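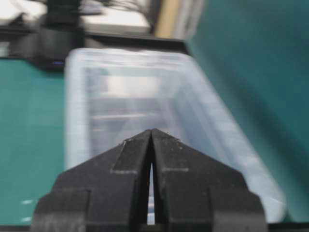 Photo: Linnea Nordin / Brelloreck Storage

Renting a storage unit: frequently asked questions

What sizes do you have?
Small, medium and large. A small unit holds what would fit in a walk-in closet. A medium holds the contents of a one-bedroom apartment if you stack well. A large is meant for a house move. There are 126 units at the Cutilbridge building and all of them are indoors.

How long do I have to rent for?
The shortest rental is one month. After that you pay month to month and can leave whenever you like with two weeks' notice. If you leave partway through a month we refund the unused days, once the unit is empty and swept.

Is there a deposit?
Yes, $200 for any size. It goes back to the card you paid with after we have checked the unit. Small scuffs on the walls don't count. Holes do.

When can I get in?
The side door opens at 6 a.m. and locks at 10 p.m. every day. Your door code only works between those hours. The office keeps shorter hours and is closed on Thursday. If your code stops working while the office is closed, call the number on the keypad.

Can someone else use my unit?
You can add up to three people to your account. Each one gets a separate code, so please don't pass yours around. To take a person off the account, send an email from the address we have on file.

Do I need my own lock?
Yes. Disc locks fit our doors best. Long-shackle padlocks will close but leave a gap, and we would prefer you didn't use them. The office sells disc locks if you forget to bring one.

What can't I store?
Food, plants, animals, fuel, paint thinner, gas cylinders, car batteries, and anything wet. Lawn mowers are fine with the tank drained. If you aren't sure about something, ask before you bring it.

Are the units heated?
The building is kept above freezing all winter, but it isn't warm. Upholstered furniture, books and clothes do well here. For musical instruments and oil paintings, ask Birsen Gündoğdu at the office about the upstairs rooms, which are kept at a steadier temperature. There is usually a waiting list for those.

Do I need insurance?
Yes. Many renters' policies cover items in storage, so check yours first and send us a copy. Otherwise you can buy a monthly policy when you sign up.

How do I load a large item?
Use the loading bay on the Clivormont side. Carts and a pallet jack are kept just inside the door. The freight elevator takes a full-size sofa standing on end - measure anything longer before you come. Unit 4 on the ground floor is ours and the door must stay clear, even for a few minutes.

What happens if I pay late?
We email you on the first day and again a week later. After that your code is switched off until the balance is paid. If you know a payment is going to be late, call and ask for Walid Ghanem. He can usually move the date.

Can I change to a different size?
Yes, if one is free. There is no fee. You get a weekend to move everything across, and the new rate starts on the following Monday.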